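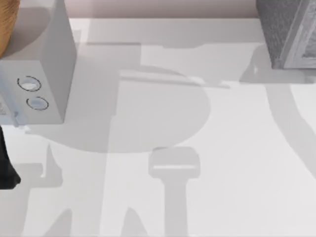
Drasarel Table Hire: Questions and Answers

How do I reserve tables?
Please fill in the form on our booking page and write the date of your event. We answer in the same day if the form comes before 16:00. The reservation is valid when we have received the deposit of £60.

How many tables do you have?
We have 189 tables in our store in Pisach. In June and September many are already taken, so it is better to write us early.

What is the price for delivery?
Inside Pisach the delivery is free for orders over £210. For smaller orders it costs £39. For Imell and the villages behind it, please ask us first.

Do you carry the tables upstairs?
Yes, up to the second floor. If there is a lift, please tell us how wide is the door.

Can I put hot dishes on the table top?
Please use a mat. Marks from heat cannot be removed and we must keep a part of the deposit.

Must I clean the tables before I return them?
Wipe them with a soft cloth and a little soap. Please do not use bleach or a rough sponge.

Do you hire also chairs?
No, we don't have chairs. Our customers usually take them from Vasconcelos, and we can deliver both together if you arrange it with them.

When do I get my deposit back?
In five working days after the tables are back in our store.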